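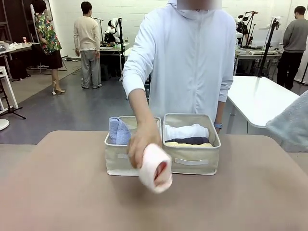 Every January the decluttering people come back, and every January I am told that my cupboards are the reason I feel tired. I don't believe it. I have read Clémence Moulin's book on the calm home, 154 pages of it, and as far as I can tell the whole method comes down to buying containers. Take two beige fabric baskets, pushed up side by side, a pale blue towel folded and stood on end in one of them and a pale pink one, rolled, held up in front of them. It looks nice enough. But those towels would do the same job in a heap on a chair, and the baskets had to come from a shop.

That is my main complaint. We are told we own too much, and the cure is sold by the set. Orex will sell you drawer dividers. Zerari has a range of lidded boxes, with labels extra, and somebody has decided that the labels need their own pen. A friend in Wulldale spent 10 evenings on her airing cupboard and another two taking back the boxes that didn't fit. She says she feels lighter. I asked to see the cupboard a month later and she changed the subject.

I am not against tidiness. I like to know where the scissors are. What I doubt is the large claim hung on it – that order on a shelf puts order in your head. Moulin says so on nearly every page and offers letters from pleased readers as proof. People who gave up in the second week don't write letters.

Gaspard Lebrun, who wrote a rather sour reply to her in a small magazine, thinks the trouble is that we have confused storing things with looking after them. I think he is half right. My grandmother kept a dreadful linen cupboard, everything rammed in anyhow, and she darned every sheet in it. He spoils the case by going on to blame the washing machine, and I lost patience with him there.

If you have a free weekend and thirty pounds, by all means buy the boxes. I would sooner mend the cupboard door, which has hung off one hinge since we moved to Daly Street, and leave whatever is behind it alone.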